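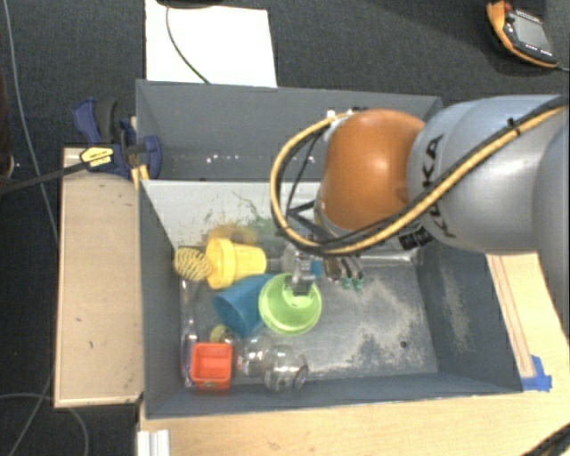
Cups and small containers in the front compartment of a two-compartment bin.

Sorting Cups and Small Containers

Residents of Ustham House are asked to sort shared playroom items by the following procedure, revised 5/15/24.

1. Place the gray divided bin on a level surface.
2. Take out the cups first. Check each one for cracks, including the rim.
3. Stack cups of the same size, no more than 14 to a stack.
4. Set clear items apart — they are easily overlooked against the gray.
5. Stand open-top containers upright on Shelf 2.
6. Place patterned and rounded pieces in the Cluvitz tray.

Damaged items should be left at the front desk with a completed Form 23.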